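Last updated: June
Reading time: 3 min

Call for participants: working group on good practice for robot picking cells

Mundidus is looking for people who will help us to write a short guide for small robot cells. We want operators, safety persons and teachers – you do not need to be an engineer. The draft has 31 rules now, and many of them are still too vague.
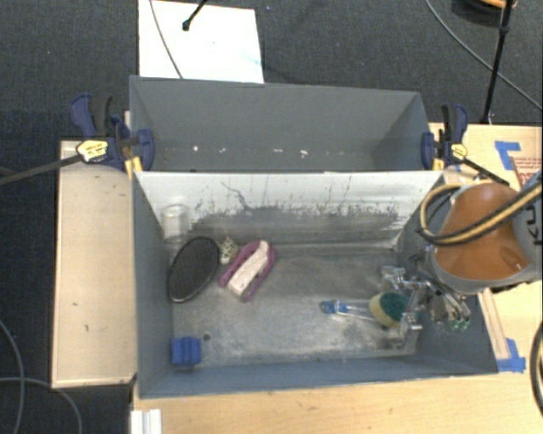
Two-bin cell with mixed household items, bins held by bar clamps.

Participants read the draft at home, then join 3 online meetings of one hour each, at 4 p.m. We ask you to comment on fixing of bins, marking of the work area, cables on the floor and who may reach into a bin. Expenses up to 176 euros are paid. To apply, please write half a page about your daily work and send it to the Mundidus office before the end of June.

Related items
Stunimberg: checklist for shared workspaces
Ó Gríofa: gripper inspection notes
Prodoncombe: trainer wanted, part time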